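Two-Arm Garment Cell: Maintenance and Setup Meeting
Minutes

Date: Wed 6 November
Location: Bromum, test floor meeting room
Present: cell operations, mechanical maintenance, controls, Pemach (service), Miltex (garment supply), by phone
Apologies: Collado (cable and connector supply). Written comments received and read under item 4.
Minutes taken by: cell operations

1. Minutes of the previous meeting

Accepted with one correction. Under gripper service, "replace finger pads" should read "inspect finger pads, replace if glazed." The posted copy has been changed. Maintenance had been working to the corrected wording already, so no pads were replaced in error.

2. Open actions

2.1 Table leveling. Closed. The table was releveled after the move to the window side and the feet were locked. Maintenance asks that the table not be dragged by one end for cleaning. It is to be lifted or left where it is.

2.2 Spare gripper housing. Open. Pemach confirms the part is allocated but has not shipped. The old housing with the repaired thread stays on the shelf as an emergency spare only and is tagged to that effect.

2.3 Cell log. Open. Entries are still being made in two places. Controls wants fault text copied as displayed, including the code. "Left arm stopped again" is not enough to act on. Operations agreed to retire the paper log at the end of November and keep the electronic one.

2.4 Emergency stop check at start of shift. Closed. Now on the start sheet, first line.

3. Right arm wrist joint

The right arm stopped with following error 411 during the last week of October and again on Monday. In each case the wrist was near the end of its travel and the gripper was pressing on fabric. The arm recovered after a reset and rehoming without other action.

Maintenance checked the joint with the arm unpowered. There is no play that can be felt by hand and no noise on slow rotation. The fasteners at the wrist flange were at torque. The flange was not opened.

Controls reviewed the drive record. Current at the wrist climbs over the final part of the press move and does not settle before the fault. Controls considers this to be a commanded position slightly below the real table surface. The releveling under 2.1 raised the right-hand side of the table, and the height offset was taken before that work was done.

Pemach agreed that the offset should be corrected first and the joint left alone until that has been tried. If the fault returns with a correct offset, Pemach will want the joint temperature at the time of the stop, and the cell should be left powered until the reading has been written down.

There was some discussion of raising the following error limit to keep the cell running in the meantime. Not agreed. The limit stays at the Pemach setting.

Action: controls to retake the table height at both arms and store the new offsets. Old offsets to be kept in the file under the previous revision.
Action: operations to record joint temperature on any further 411 before resetting.

4. Cable routing

Collado's comments were read out. The gripper cables now fitted are the flexible type and are suitable for the motion, but the bend radius at the housing exit is smaller than Collado would like, and the slack is not controlled. Collado recommends a fixed clip on the forearm segment, with the loop between clip and gripper long enough to allow full wrist rotation and no longer.

Maintenance has seen jacket wear on the right-hand cable only, on the side facing the table. The conductors are sound. The cable was turned so that a fresh face is down, which is a temporary measure.

Pemach pointed out that the clip must not sit across a joint ring. A clip placed there was the cause of a cable failure at another site, where it was drawn into the gap between segments. Hook-and-loop straps are acceptable for trial positions. Plastic ties pulled tight are not acceptable at any position, including as a stopgap over a weekend.

It was agreed to trial the routing with straps for 1,000 cycles before committing to a fixed clip. The cycle counter stood at 702 when the present cable was fitted; the trial count starts fresh from zero and is kept separately on the cell log, under its own heading.

Action: maintenance to fit straps to the right arm, then repeat on the left arm when the right-hand position has been settled.
Action: Collado to send a replacement right-hand cable of the same length.

5. Gripper fingers

Fingers on both arms were removed, wiped down and refitted. Lint had packed behind the base of the lower finger on the left gripper. It was soft and came away with a dry brush. Compressed air is not to be used, as it drives lint further into the housing.

The pads on the right gripper show some polish at the tips. Grip on denim is still good. Grip on thin knit is marginal, and operations has been seeing the hem slip when the arm lifts quickly. Maintenance will measure pad thickness at the next service and compare it with new parts. Until then the lift speed for knit items is to stay at the reduced value.

Operations asked whether closing force could be raised for belts and waistbands. Controls has no objection in principle but wants force changes held as a garment setting and selected with the item. A global change would carry over to light fabrics. Pemach will supply the upper value that the finger mount will take.

6. Denim setup 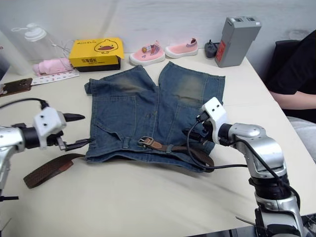
The denim setting is next for retuning once the height offsets are in, and the order of work was agreed: offsets, then cable straps, then grip points, then force. Miltex will keep supplying the same cut so that the grip points do not have to be moved twice. The layout sheet will use the position of the blue shorts with the waistband toward the front and the leg openings toward the back wall, flat and in the middle of the table. The belt in the loops needs a line of its own on that sheet. With the loose tail lying out to the left and the other end under the right gripper at the waistband corner, the right arm is holding leather and denim together, and the stack is thicker there than along the rest of the waistband. Controls wants that thickness allowed for in the press height for belted items. The right-hand cable also lies in a long loop down across the shorts in this position, and maintenance will use the same pose when setting strap positions so that the loop is judged where it matters. Opening the lower left finger near the belt is acceptable provided that the approach does not push the tail toward the table edge.

Miltex asked if the buckle could mark the pads. Maintenance has found no marks so far, but contact between finger and buckle should be avoided in the taught path. The buckle near the center front will be treated as a keep-out area for both arms. Controls will add it to the denim setting with a margin and will not attempt to detect it for now.

Miltex will check its stock for a plain unbelted pair of the same fabric. Running it next to the belted one would separate a belt problem from a table height problem.

Action: controls to enter press height for belted denim as a separate value.
Action: Miltex to confirm availability of an unbelted pair.
Action: operations to revise the layout sheet and post it at the cell.

7. Table and surroundings

Maintenance asked for a clear strip along the back of the table. Shoes, the drinking bottle and the battery pack are all being kept along the wall side, and a full outward reach of either arm has not been checked against them. Operations will move them to the shelf, apart from items needed for a run. Drinks are not to be left on the table in any case. Phones go on the shelf too.

The chair position at the right-hand end was discussed. A person seated there is within easy reach of the table edge. Pemach's guidance is that the chair goes outside the marked line when either arm is enabled in automatic. For hand-guided and slow-speed work the present position is accepted, with the stop button within reach of the seated person. The floor marking at that end is worn and will be redone in tape.

Action: operations to clear the back strip and renew the floor marking.

8. Service interval

Pemach proposed to keep the present interval for joint inspection and to shorten the interval for gripper cleaning to every 2 weeks while denim and towel items are being run. Agreed. Cleaning covers fingers, finger base, housing exterior and the cable exit. The housing screws are checked for seating and are not retightened unless loose.

Controls requested a backup of all taught positions before each service. Agreed, and added to the top of the service sheet.

9. Other business

The dust cover for the controller has been found behind the tool cabinet and refitted. The filter was changed at the same time.

Collado's delivery note for the previous cable shows the wrong length. The cable itself was correct. Collado to reissue the note.

10. Next meeting

To be called when the 1,000-cycle strap trial has finished, or earlier if fault 411 returns after the offsets have been corrected.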